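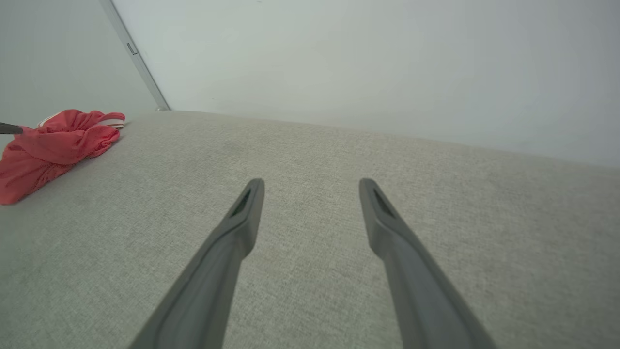
*Margareta Costache*

Solange Rangel keeps her clothes on the sofa. Not all of them, she wants me to write, and not the good ones. But the things she wore yesterday and perhaps will wear again tomorrow go to the gray sofa against the white wall, and they stay there until she needs to sit.

"It is a place between the wardrobe and the washing machine," she told me. "Every home has such a place. In my mother's house it was a chair in the hall. We called it the tired chair."

I came to speak with her for our small series on how people keep order at home. She has 71 years and she laughed when I asked if she is a tidy person. For 30 years she worked in the linen room of a hotel, the Vasconcelos, where she folded sheets and towels all day, and she says that after this work she could not look at a folded thing in her own home for a long time.

"My husband folded. I cooked. It was a good arrangement. Then he was gone and there was the basket, and I had to make friends with it again."

Her rule now is simple. Every evening, before the news, she clears the sofa. She takes one piece at a time, the red one with the striped band first if it is there, because the color makes her want to begin. She smells it, she looks at it against the lamp, and she decides. If it is clean enough it goes on a hook. If not, it goes to the basket. She does not allow herself to put it back.

"If I put it back, it has won," she said.

I asked how long this takes. "Five minutes. When I was sad it took two hours, and still there were clothes. The clothes were the same. I was slower."

She has opinions about sofas also. The one before this was a Brelletti, dark brown, very handsome in the shop, and every thread and hair was visible on it. For the new one she wanted gray with small flecks in the weave. Her daughter preferred something in blue and they discussed it during most of January.

"She said gray is sad. I said, you don't have to brush it. With this fabric I brush on Sunday or I don't brush, and who knows?"

On the wall behind she has hung nothing. There was a shelf from Skornum in the old apartment, directly over the seat, and she hit her head on it when she stood up with her arms full of laundry. She gave it to a neighbor. When visitors ask why she does not put a picture there, she tells them that she likes to see one thing in the room that does not need dust removed from it.

Before I left, I asked what she would say to a young person whose sofa has disappeared completely under clothes. She thought for some time and went to turn off the coffee.

"Start from the side where you want to sit," she called from the kitchen. "The other side can wait until somebody comes to visit. Do you take sugar?"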